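Werkstattbuch, August — Drehmomentprüfung Charge 3494
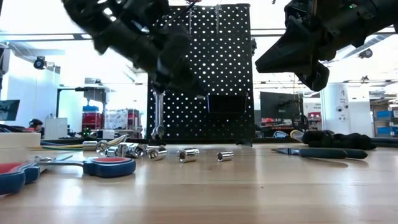 Die Flanschschrauben aus der Lieferung von Grornisska kommen trocken und ohne Beschichtung. Mit dem alten Anzugswert von 67 Nm wird die Streckgrenze nicht erreicht, die Vorspannkraft streut aber stärker als bei der Moltero-Ware. Kopfauflage unter der Lupe: leichte Riefen, bei zwei Schrauben Fressspuren. Gewinde unauffällig.

Versuch mit Montagepaste (Ulano, dünn aufgetragen, nur Gewinde): Reibwert fällt deutlich, Anzugswert muss also runter. Auflage bleibt vorerst trocken, sonst ist der Vergleich mit der alten Reihe hinfällig.

Ablauf ab jetzt:
Prüfling spannen, Messdose nullen.
In 5 Stufen anziehen, nach jeder Stufe kurz warten und ablesen.
Lösen, Losbrechmoment notieren.
Jede Schraube nur einmal verwenden — die Werte vom zweiten Anzug sind unbrauchbar, siehe Eintrag zur vorigen Charge.

Messdose driftet nach dem Einschalten. Vorlauf einhalten und die Nullung im Protokoll abzeichnen. Der Drehmomentschlüssel muss zur Kalibrierung, Aufkleber läuft diesen Monat ab. Bis dahin Ersatzgerät aus dem Schrank.

Offen: Datenblatt der Beschichtungsvariante bei Dambrauskienė anfragen. Scheibenhärte nachmessen. Die Reihe mit Paste an der Auflage startet erst, wenn die neuen Scheiben da sind.

14:20 — Prüflinge 1 bis 4 durch, Rohwerte liegen im Ordner zur Charge.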